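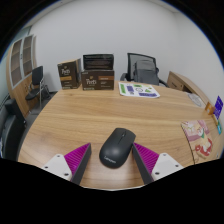 The Lenovo mouse on the shared table, September.

It has been the practice of this blog to record small changes to my working arrangements, and the present entry concerns the shared table at the Hurnton office. I had used a trackpad there for 3 years. A persistent ache in the right wrist led me to request a conventional mouse, and Tuva Engström kindly approved the request the same afternoon.

The model issued to me is a plain black Lenovo with two buttons and a scroll wheel. It has no additional features, and I have found that I do not require any. My work consists largely of reconciling entries for the Jalitz account, which runs to 3000 lines in a busy month, and a scroll wheel is of considerable assistance in that task.

The table itself deserves a word. It is a communal surface, and items are left on it as a matter of course. 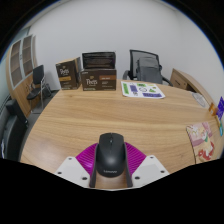
The Peet's boxes are kept toward the back by general agreement, as is any printed material that has not yet been claimed. Harsh Kandpal proposed in the spring that the coffee be moved to the kitchen. The proposal was discussed for 60 minutes and was not adopted. I supported it at the time - my view has since softened, as the present location saves a walk down the corridor.

I would recommend that colleagues who share a table agree on where the mouse is to be left at the end of the day. Siv Tangen and I have settled on the side nearest the window. Readers who wrote to ask about wrist supports will find my notes on the Wikström model in the next entry.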